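The Odds and Ends Table – Clidel Gallery

Welcome to the July page, and thank you for bearing with me while I put it together. Those of you who have been following the Clidel pages for a while will know that I have a weakness for the small stuff – the things that collect in drawers and at the bottoms of bags, and that never quite earn a shelf of their own. This month I decided to give a whole page to them. It started because I was helping to clear the back bedroom at Relness, and every cupboard I opened seemed to have another tub of toys and kitchen bits in it, all mixed up together as if they had always belonged side by side.

I had meant to be strict and have the lot sorted in an afternoon. Instead I sat on the floor with a pot of tea going cold beside me and turned things over one at a time, and enjoyed myself very much indeed. By teatime the floor looked worse than when I began.

The general idea was to make three heaps. One was for the kitchen, one for the toy box, and one for the Gruller, our little swap shop at the end of the lane, which takes anything clean and whole and finds it a home. You would think that would be easy enough. But a plastic bowl may have spent years as a hat for a bear, or a boat, or a drum, and by then it is hard to say which heap it should go on. I put several things down in one place and picked them up again a minute later to try them in another.

I do think old kitchen plastic makes some of the best playthings there are. It is light, it washes well, and it comes in those cheerful colours that seem to have gone out of fashion for grown-ups. When I was small we had a colander and 2 jelly moulds in the sandpit, and they lasted far longer than the proper bucket and spade. We made whole towns with them, with the jelly moulds doing for castles and the colander for a sort of railway station, and my mother never did get them back for the kitchen.

A few practical notes, as I am often asked. Everything goes through a bowl of warm soapy water first, and an old toothbrush is the thing for ridges and corners. Then it is all laid on a towel by the window and left alone until the next day. I check the toys over for loose parts and sharp edges, and anything I am unsure of is put aside. Tubs and boxes get the same treatment as what was in them, lids included, and I leave the lids off overnight to let the air in.

Biscuit boxes deserve a word to themselves. I have never been able to throw a good one away. They stack, they are usually a decent size, and a bright one is easy to find again at the back of a cupboard, even for somebody who forgets where everything is (I mean me). Buttons, crayons, string, dolls' clothes, seed packets – I have kept all of those in biscuit boxes at one time or another. Ayele, the household shop in town, sells very smart storage tubs in white and grey, and I did buy a couple, but I could never remember which was which and they have gone on to the Gruller too. 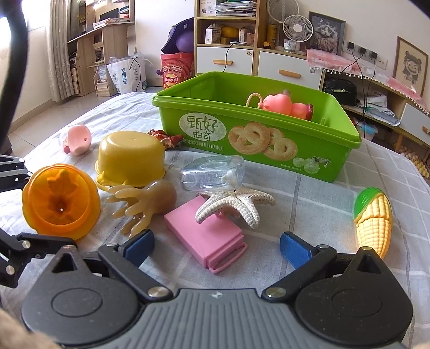 So the green coconut milk biscuit box, the one with the butter cookies on the front, was always going to be kept, and the pink pig has been given it to live in. I am fond of that pig, with its woven loop for a handle. The amber octopus is a great favourite too, with its curling tentacles, and so is the little brown crab, and I like to think of them as neighbours. The orange citrus juicer ought to go on the kitchen heap. It does look so much like a flower from the front, though, that I can see it being borrowed for a shop or a garden before the week is out. I am still making up my mind about the yellow bowl. The clear container with the hinged lid and the little compartments would be just right for beads, if I can find where the beads went.

That is as far as I got. The bottom cupboard is still to do, and the shelf over the wardrobe, and I have been warned about a suitcase. If you have a nice way of storing small toys that doesn't involve buying anything, do write to me through the Clidel contact page, as I would love to hear it. The Gruller will be taking in toys and kitchen things again from 8th July, clean and dry please, and boxes with their lids if you still have them.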